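Kuvix to label paid posts before they go live

2/11/18

Kuvix, the video sharing app, will require creators to mark paid posts before they can be published, the company said in a notice to its users.

The rule starts in April. Anyone uploading a clip will have to say whether they received money, free products or travel in exchange for it. If the answer is yes, a "paid" label will show in the corner for as long as the clip plays.

Until now the label has been optional, and most creators put a tag at the end of the caption, where few viewers look. Kuvix checked 1,612 clips made for advertisers last year and found that many had no tag at all.

Creators who skip the label will get a warning. A second miss means 90 days without ad income — a third closes the account. Appeals will be answered within four days.

Thu Vũ, who handles creator accounts at Kuvix, said the rule also covers gifts that arrive without a contract. Older clips will not need to be changed.

Trinano, a smaller rival, has had a similar rule for two years. 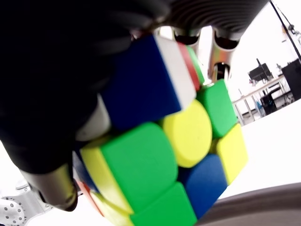

Njoroge Ndung'u said the label was fair but that 90 days was too long for people who live off their channels, and he wanted small gifts left out of it.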